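Repair or Replace? Old Desktop Computers in the Offices of Vonthorpe
Project report, 1 Mar 2023

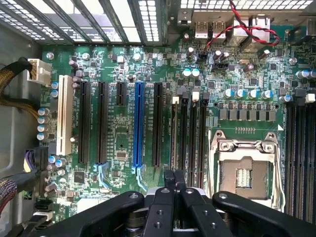
The purpose of our project was to find out why small offices throw away desktop computers which could still be used. We chose the town of Vonthorpe because it has many small firms and one public collection point for old electronics. Before the study we believed that the main reason was the speed of the machines. The answers of the offices showed a different picture. Many machines were given away after one small fault, and no person in the office had opened the case. A tower computer is easy to change in comparison with a laptop. The board has several expansion slots, in our picture both the older white PCI type and the longer PCIe type, so a card can be taken out and another one put in its place. Most of the office workers did not know this.

1. Method
We sent a short list of questions to 15 offices in August and visited those which agreed to a visit. We asked about the age of the machines, the last fault, the cost of the repair and what was done with the old machine. The collection point at Jusuvura Street gave us its yearly list. We did not include printers and screens, although the list has them on the same pages and it took us a long time to separate them.

2. Results
The collection point received 2,072 desktop computers in one year. Of these, 1,862 were sent directly to material recycling and the others were put aside for testing. The repair shop Karpenko told us that the most frequent faults are in the power supply and the hard disk. Both parts can be changed in a short time, but the customer often asks for the price of a new computer first.

Another reason is the rules of the firm. At Handska, a bookkeeping office, the computers are replaced after a fixed number of years, also when they work well. The old ones stay in a storeroom until somebody is sure that the data is erased.

3. Problems of the study
Our group of offices was small, and two answers came without the cost of repair. We could not check the age of the machines at the collection point, where only the weight and the type are written down. For a next project we would ask the collection point to note also the year of production.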